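Reviews > Workshop & Home Tech > Nidelico two-arm kitchen setup, demo day

Nidelico open day: two arms, one dish rack, a lot of waiting

By Mimoza Papadopoulos, 21 August 2025

Rating: 2 out of 5

Nidelico has been promising a robot that tidies a kitchen for as long as I've been writing this column, so when they opened the Uson workshop to visitors I drove over. It took me 202 miles and a bad sandwich to get there. I mention it so you know I wanted to like the thing.

The pitch goes like this. You get two arms bolted to one table, a gripper on each, and software called Kos that is supposed to work out which arm does what. The talk ran long. We heard the word "household" plenty, but the household on offer was one tabletop with a toaster oven, some mugs and a dish rack. My own counter has mail on it, and a cat.

I stood at the rail for the plate job and stayed there longer than most.

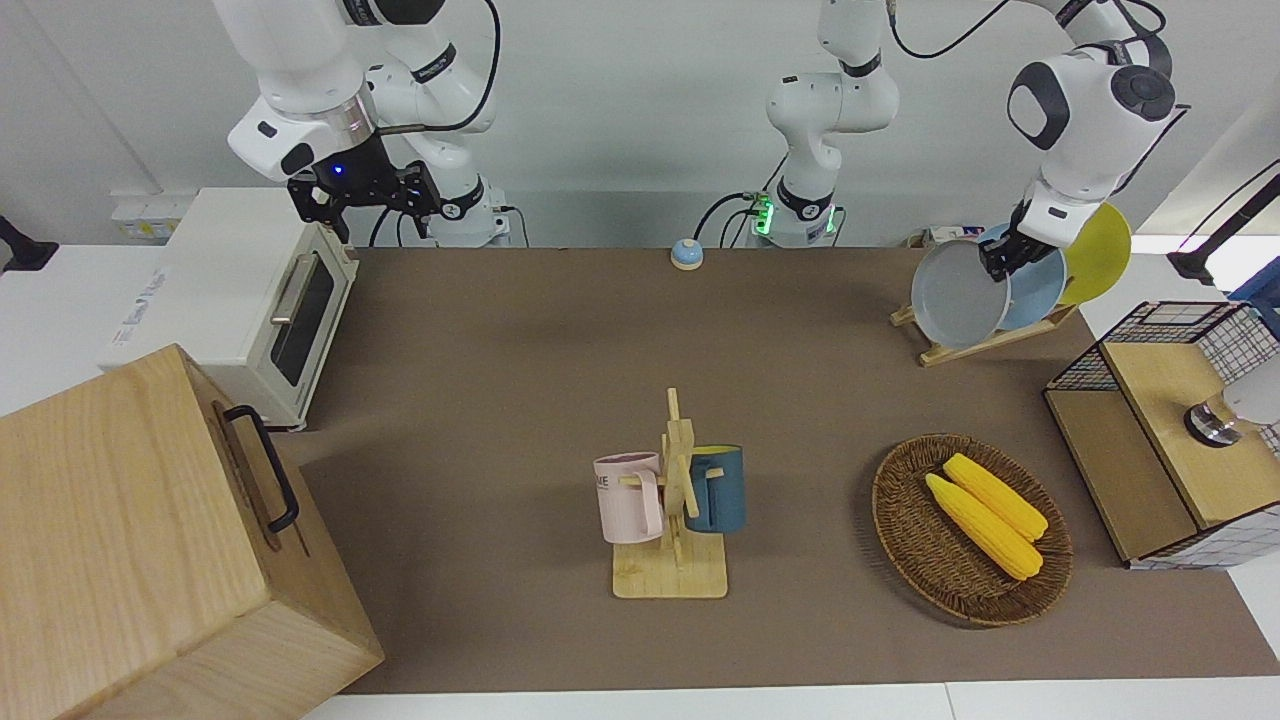 The left arm has hold of the gray plate in the rack. The right arm's gripper is up behind the toaster oven, empty.

The grip on the rim looked tidy enough, I'll give them that. Plates on edge are awkward for a two-fingered hand and I had expected something clumsier. But for the stretch I watched, one arm worked and the other hung around, and I kept wondering what I'd be paying the second one for. I asked. The presenter said coordination was "improving with each release," and then took a question from the other side of the room.

Price was the other sore spot. Nidelico quotes $3,000 a month for the pair, with a minimum term they would only discuss by email. Dondetti, who handle installation, add $460 for the first visit. Cables, table and mounting are extra. I can rack my own dishes for a while on that kind of money.

Also missing: any word on what happens when a plate drops. Glass, a greasy pan, a mug put back with coffee still in it - none of it came up until visitors raised it, and the replies were vague.

Good: neat hold on a plate edge, staff polite, parking free.
Bad: price, idle second arm, thin answers.

I'd go back in a year if they let me bring my own dishes.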